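About Draltdale

Draltdale College of Languages is an independent language school for adults and older teenagers. We teach evening and daytime courses in 5 languages, together with English for people who have recently settled in the area. The school has been open for 31 years and has been in its present building on Vernik Street for most of that time.

Our Teaching

Classes are kept small so that every student speaks in every lesson. New students take a short placement interview before joining a group, and may move up or down a level during the first four weeks at no charge. All courses follow the same pattern of reading, listening, conversation and written work, with homework set each week. Students preparing for a public examination are offered extra practice papers from March onwards.

Japanese joined our list more recently than the other languages and is now taught at four levels. Beginners learn both sets of kana in the first term. Higher groups work from short stories, news items and comics, and meet once a month for an informal conversation evening.

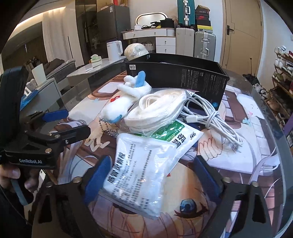
Anime-style artwork on one of our glass-topped tables

Our Building

The school occupies two floors of the former Galtex offices. There are teaching rooms on both levels, a quiet study room and a lending library - the Valentini Room - which holds dictionaries, graded readers and films in all the languages we teach. The library is open to enrolled students from 10 am until the end of evening classes. A lift serves both floors, and a hearing loop is fitted in the larger teaching rooms.

Fees and Support

Fees are set each May for the following year and may be paid by term or in monthly instalments. A reduced rate applies to students under 19 and to those receiving certain benefits. Last year 71 students received help from our bursary fund. Applications are treated in confidence and should reach the school office before the start of term.

Visitors are welcome to sit in on a class before enrolling. Please arrange this with the office in advance.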